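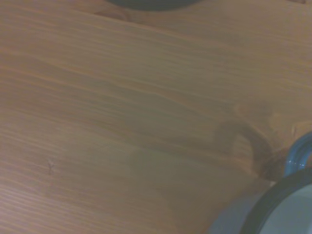
Kovo is a small text dataset of notes on wood finishing, written by people who repair old furniture at home. The notes were collected from the letters page of Plenell, a hobby newsletter, and typed again by hand. Most of them talk about softwood tables and the finish put on them. In such notes the writers use many words for one thing, so the label set follows what the eye can check on a honey-brown top: lines which are tight and nearly parallel on one side, and wider, softer bands in the middle. The first is labeled "fine grain" and the second "open band". A note can have both labels.

Contents

The release has two files. The file notes.tsv holds the text, one note per line, in UTF-8. The file labels.tsv holds the labels and uses the same note id in the first column. Please do not sort one file without the other if you join them by line number. It is safer to join by id.

Columns in notes.tsv

id: a short code, never used again after a note is removed
text: the note, with the spelling of the writer
finish: oil, wax, varnish, stain, or unknown
place: Grustcombe, Hứa, or empty
lang_check: yes if a second reader has read the note

The name Hứa must keep its accents. Old spreadsheet programs may break it when they open the file, and then the place filter returns nothing. Import the file as UTF-8 and the problem goes away.

How the notes were labeled

Each note was read by 2 readers. When they did not agree, the note was read again after 7 days and the later decision was kept. I know this is not a perfect method. The label "haze" gave the most trouble, as some writers mean old wax by it and others mean damage from water.

Notes shorter than 5 words were left out. Notes longer than 100 words were cut into parts at the end of a sentence, and each part has the id of the full note plus a letter.

Known problems

The finish "varnish" is used too often, also for shellac. The notes from Grustcombe are mostly about kitchen tables, so a model trained on them may guess "table" for everything. Prices and addresses were removed, but some shop names may remain.

Changes

February 2021: first public release. The planned update in May will add a separate label for shellac and correct the empty place fields where the writer has answered us.

License

Free for study and for personal use. For other use, please write first to the Kovo mailing list.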